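Search this forum Go Advanced

Dullell servicing: worth it past 10 years?

tyrekicker_pete
My Pruvar wagon is due in August and the dealer wants $999 for a major (brake fluid and coolant included). The local bloke quoted about half. 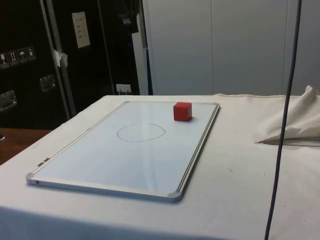
He can't get genuine filters though, so I'm torn!

Print | E-mail

kurkixowner
Stick with the dealer. I've had 5 services there and the loan car's free.

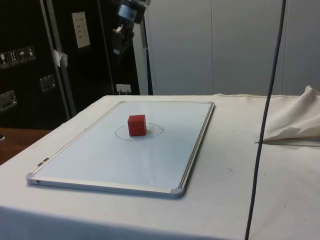 Re: Dullell servicing

mudflap
Disagree, mate. A loan car isn't free at that price. My Kurkix has had aftermarket filters for years, no dramas. Ask for an itemised quote.

Print | E-mail

tyrekicker_pete
Asked. They've got 2 hours' labour on there just for the coolant...

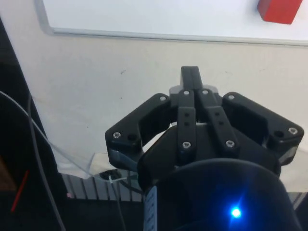

Re: Re: Dullell servicing

kurkixowner
Okay, that's a bit rich. Try the Lie branch.

Last updated: 26/04/2018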